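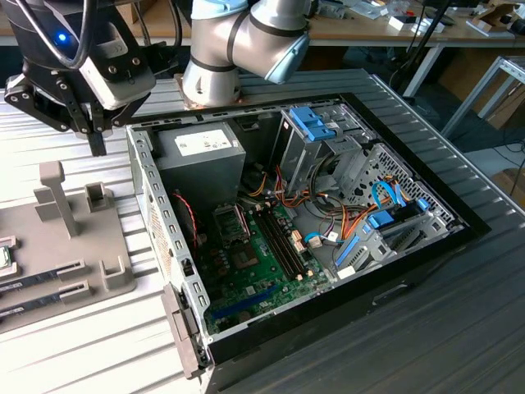

Learning to Seat a Memory Module, One Hand-Guided Run at a Time

2023-12-13
Reading time: 4 minutes
Print | E-mail

The first thing a new operator learns at Givska is to stop hurrying. Chae-won Koo has trained most of the people who work the remote controls there, and she starts every one of them on the same job: pick up a memory module, carry it to an open desktop computer, and press it into its slot.

A person who has built a few computers can do it without thinking. Through a controller, with a gripper for a hand, it takes a beginner most of a morning to get one good run.

Givska rents the ground floor of an old print works in Wulbridge. The company teaches robot arms to take apart and put together used office computers, and it does so by showing them. An operator moves a handheld controller, the arm follows, and the computer records the joint positions, the gripper and the camera views together. Those recordings become the lessons. The arm later tries the same job alone, starting from wherever the parts happen to be.

The setup at each station is simple. A computer case lies on its side on a ribbed metal table with the side panel off. Next to it is a gray 3D-printed fixture that holds the loose parts, two memory modules and a processor, the modules each in its own support. The printed parts went through many versions. Early ones held the modules so tightly that the gripper pulled the whole tray along with them.

"People think the slot is the hard part," Koo said. "It's the wires. You go in over the board and there's a bundle of power cables right where you want your wrist to be."

The project, called Durkura, began in June with a plan to collect 1000 recorded runs of the memory task. The team reached that number and found that the arm did well with the slot nearest the socket and badly with the other one. Most operators had filled the near slot first because it felt natural, then rushed the second. The plan was changed to 2000 runs, with the order of the slots set by a card the operator draws before starting.

Koo threw out a lot of the early material. After her review, 870 of the first 1000 runs were kept. The rest had long pauses, or an operator had bumped the fixture and carried on. A pause matters because the arm learns that too. One version of the model would stop above the board and hang there, copying a trainee who used to look away to check his notes.

The processor is a slower job. The lever on the socket has to be up, the chip has to go down flat, and the gripper has very little to hold on to. Koo lets operators try it only after 60 accepted memory runs. For this one they sometimes switch off the controller and guide the arm by hand, with the motors set loose, which gives a better feel for when the chip has dropped into place. The two kinds of recording are stored separately.

Shifts are kept to two hours, with a break in the middle. Past that, Koo says, the runs get sloppy in ways the operator does not notice. She watches the playback at double speed the next day and marks each run keep or drop.

Mkhize, a refurbishing firm across town, supplies the old cases and plans to try one arm on its own line next year. Its staff will record their own runs on the models they see most. Koo is going over for the first week to set up the table.

Comments (3)

benchtop_ray
I did refurb work for years and the drive bay cables were always worse than anything on the board. Are they going to teach it to move cables out of the way or just go around?

L. Harmon
Drawing a card for the slot order is a good idea. We had the same trouble with a packing job. Everybody starts on the left.

tomasz_w
Would like to know how hard it presses. I have cracked a board pushing memory in and I have fingers.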